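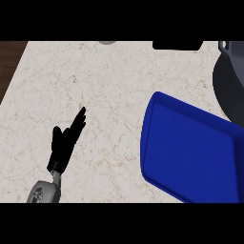
I moved the kitchen sim over to the new replay tool in April and have been meaning to write up what changed. Most of it is small. I'm putting it down mainly so I can find it again, and for the two or three people who wrote to me about the last post.

The setup is the same as before. Counter, tray, pot, two arms. The scene is loaded by Osia, which is the simulator wrapper I've been using since last year, and the control code is my own, in a repo called Grutero. Grutero takes a target for each wrist and a closing amount for each hand, and turns that into joint commands. It also does the logging, and the logging is where the trouble was.

The old log wrote one line per control step. Each line had joint positions, joint targets, and the time. The camera images were saved by a separate process with its own clock. When I played a run back, the images and the joints were lined up by whichever timestamps were closest. That works if both clocks start together and nothing stalls. On my machine the renderer stalls every time a new material gets loaded, and the marble is a big texture. So the first part of nearly every run had images that lagged the arm.

I didn't notice for a long time. If you watch the video it looks fine. If you watch the joint plot it looks fine. It only shows when you draw the predicted hand position on top of the image, and I had never bothered to do that for the head view. When I finally did, the drawn hand was ahead of the rendered hand by a fair bit at the start of the reach, and then they came together once the arm slowed down. I spent an evening blaming the camera calibration. There is nothing to calibrate in a simulator if you read the camera pose straight out of it, which I was doing, so that evening was wasted.

The fix was to stop using wall time at all. Osia keeps a step counter, and now everything gets stamped with that: images, joints, contacts, and the planner's output. If the renderer stalls, the counter waits. The replay tool reads the counter and nothing else. I kept wall time in the file as an extra column for looking at performance, and the replay code isn't allowed to touch it.

While I was in there I changed how the planner hands its path to the controller. Before, the planner sent the whole path in one go and the controller stepped through it. If the path had to change halfway, the planner sent a new one and the controller jumped to the closest point on it. Sometimes the closest point was behind where the hand already was, so the wrist would back up a little and then go forward again. It looked like a twitch. Now the planner sends short pieces and the controller blends from the one it is on to the next one. The twitch is gone in all the runs I've checked – I have not checked all of them.

For checking I did a batch of 1000 reaches toward the tray with the start pose moved around a bit each time. With the old handoff, 208 of them had at least one backward step at the wrist. With the new one I got 3. All three have the arm starting very low, close to the counter, and I think the planner is giving up on its first piece and sending an empty one. The controller should refuse an empty piece. At the moment it accepts it and holds still, which is safe but hides the problem. That is next on the list.

A few notes on the blending, in case you are doing something similar. I blend in joint space. I tried it in wrist space first, and it was smoother to look at but the elbow did odd things when the two pieces had different elbow angles. The blend lasts some 200 steps. Shorter than that and you can see a kink in the velocity plot. Longer and the hand cuts the corner, and near the pot that matters, as the pot sits right up against the back of the tray and there isn't much space to be sloppy in.

Collision shapes are still rough. The pot is a plain cylinder as far as the planner knows, and the handle isn't in there at all. The tray rim is four boxes, so the rounded corners come out square. I would like to fix the handle first. The tray corners only make the planner a bit too careful, and I can live with that.

The hand itself is one block for planning and separate fingers for contact. That split has worked well. Planning with every finger was slow and it didn't change the paths in open space, where the hand is just held open and moved across the counter.

One more thing about file sizes. Stamping everything by step made the logs larger, since contacts used to be written only when they changed. I went back to writing them only on change and filling the gaps on read. The reader for this is in the Jalali branch of the repo and will get merged once I've written a test for runs that end in the middle of a contact. The old logs from the Irnstead runs can't be converted, as they never had the step counter. I'm keeping them in a separate folder and will rerun the ones I still need.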